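# Keeping a Printed Bed Sheet Bright

Floral sheets fade faster than plain ones if you wash them the same way as towels. A few habits will keep the print clear for years.
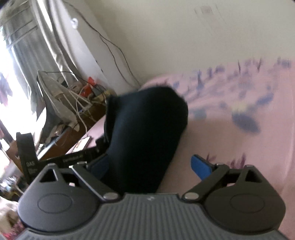 *Pink floral sheet on the bed, beige wall behind.*

**Washing**

- Turn the sheet inside out if it's fitted, or fold it print side in if it's flat.
- Wash cool. I use the 27-minute short cycle and half the usual soap.
- Keep jeans and dark leggings out of the load. Black dye shows up on pink first.
- Zip up anything with a zipper, or wash it another day.

**Drying**

Line dry in the shade when you can. In the dryer, use low heat and take the sheet out while the hems are still a little damp. Smooth it flat on the bed and the rest of the wrinkles mostly drop out.

**Lint and pilling**

If you sit on the bed in dark clothes, go over the sheet with a lint roller before bedtime. Pills come from rubbing, so check the middle of the sheet and the foot end. A fabric shaver takes them off. Pull the cloth tight first and don't press.

**Fit**

A full mattress is 54 inches wide. Measure the depth too, with the topper on. A sheet that's too shallow pops off at the corners and wears thin there.

**Storing**

Fold the set into its own pillowcase and keep it out of direct sun. Swap sets every Saturday so they wear evenly.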